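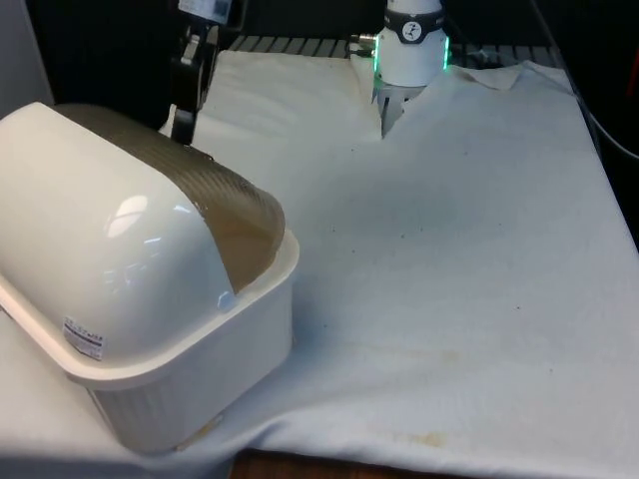
Choosing a table for the office kitchen

When a small firm moves premises, the desks get most of the attention and the kitchen table is bought last, usually with whatever money is left. Wajid Malik has fitted out offices in Urthorpe and Stiddale for 11 years and thinks this is the wrong order. Staff may sit at their own desks all morning, but they all use the same table at lunch.

Size comes first. Malik allows 60 cm of edge per person and a clear metre behind each chair. A team of seven will rarely sit down together, so a table for six is normally enough. Round tables suit square rooms. In a narrow kitchen a rectangular one pushed against the wall leaves more space to get to the sink.

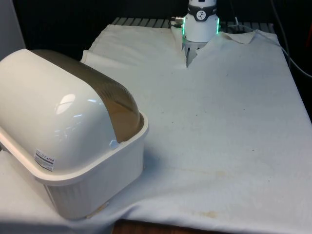
A lidded white container on a white cloth with a brownish stain.

The top matters more than the legs. Solid wood looks good on the first day and needs oiling after that, which few offices get round to. Laminate is cheaper and can be wiped down with anything mild. Kausar Swati runs the office at Niten, a payroll firm in Stiddale, and she replaced an oak table with a laminate one last August. The oak had rings all over it from mugs. She sold it to a member of staff for £45 and says she doesn't miss it.
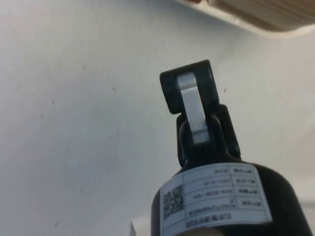
Colour is the other thing people get wrong. White and very light grey are popular in brochures and they do make a small kitchen feel bigger. They also show whatever lands on them. Small dark specks stand out clearly on a pale, matt surface like this one, and crumbs and coffee grounds will do the same. A mid-grey or a light wood pattern hides more between cleans.

Chairs can wait. Aarne Koivisto, a furniture buyer at Vasilakis, suggests ordering 2 samples and leaving them in the kitchen for about a fortnight before buying the rest. Stacking chairs are worth having if the room is also used for meetings. Check that the seats slide fully under the table, and that the feet have pads if the floor is vinyl.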